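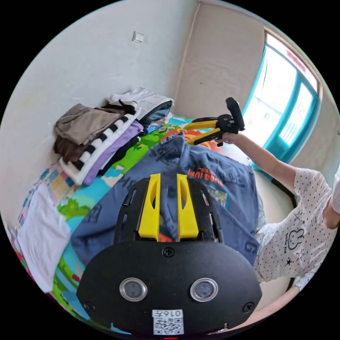

Flirkier 在宅ケア班(犬担当)

成犬の爪切りに慣らす手順
更新日:2022-12-15

爪切りを見せた瞬間に犬が家具の裏へ消える、というご相談が続いています。抱え込んで一気に切る方法もありますが、次回から飼い主ごと避けられるようになるので、当班ではおすすめしていません。以下は、切らない日のほうがずっと多い手順です。せっかちな方には退屈かと思います。犬には好評です。

用意するもの
・爪切り(当班ではギロチン型の「Jindar」を使用。手になじむものなら何でも)
・止血パウダー
・ごほうび(小さくちぎったもの。1日分は50グラムまで。犬の意見は聞かないこと)
・滑らないマット

手順1 足に触る
犬がくつろいでいるときに、肩から前足へゆっくり手を下ろし、足先に触れたらごほうびを渡します。引っこめたら追いかけないでください。追いかけっこは犬のほうが強いです。1回の練習は60秒で終わり。もっとできそうに見えても終わりです。
後ろ足は前足に慣れてから始めます。前足は平気でも、後ろ足となると急に用事を思い出す犬は珍しくありません。
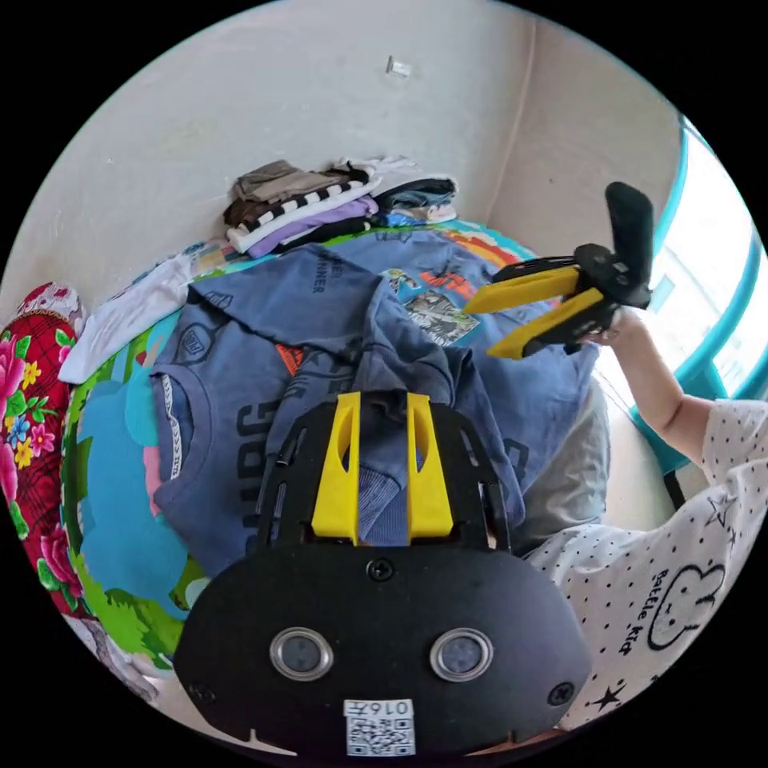 手順2 爪切りを見せる
床に爪切りを置き、犬が自分からにおいを嗅いだらごほうび。次は手に持って見せ、その次は爪に軽く当てるだけにします。まだ切りません。
並行して、乾燥パスタを犬のそばでパチンと切っておきます。音に慣らすためのもので、夕食の支度も少し進みます。音がするたびに耳が後ろへ倒れるようなら、隣の部屋から始めてください。
この段階に2週間かけます。3日で飽きるのはたいてい人間です。
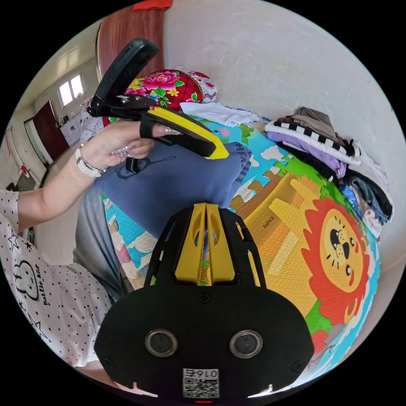
床の上の、たたんだ青灰色のスウェット

手順3 1本だけ切る
爪の先を少しだけ、床に対して斜めに落とします。白い爪なら中にピンク色の血管が透けるので、その手前で止めます。黒い爪は断面を見ながら薄く削り、中心に湿った感じの丸い点が見えたらそこまで。
1本切れたら、その日は解散です。残りが気になって眠れない方もいるようですが、犬は眠れています。翌日も嫌がらなければ2本に増やします。

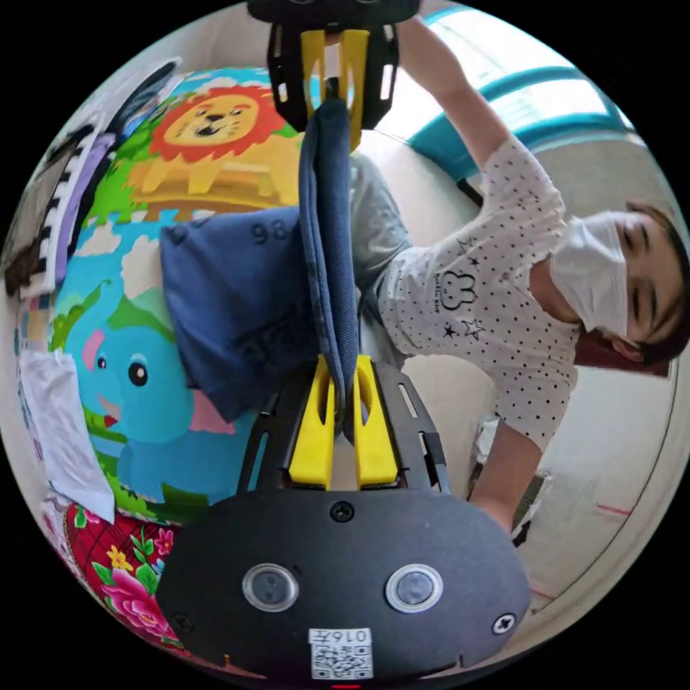 本数が増えてくると、つい全部まとめて片づけたくなります。うまくいった日に欲を出すと、翌週また手順1に戻ることになります。Posevik教室に来ている雑種のMokは、8月に一度それをやられて、しばらく右の前足だけ貸してくれませんでした。

血が出たとき
止血パウダーを爪先に押し当て、そのまましばらく押さえます。大声で謝ると犬は大事件だと思うので、謝罪は小声で。押さえても止まらない場合や、爪が根元から割れている場合は、動物病院へ連絡してください。

狼爪について
前足の内側、少し高い位置にある爪です。地面に当たらないため減りにくく、伸びると丸まって皮膚に刺さることがあります。後ろ足にもある犬がいるので、毛の長い子は指で探ってみてください。数年ぶりに存在を思い出された爪は、だいたい立派に育っています。

うなる、噛もうとする、体がこわばって動かなくなるといった様子があれば練習は中止し、かかりつけの獣医師かトリマーに相談を。爪切りだけの利用を受け付けている店もあります。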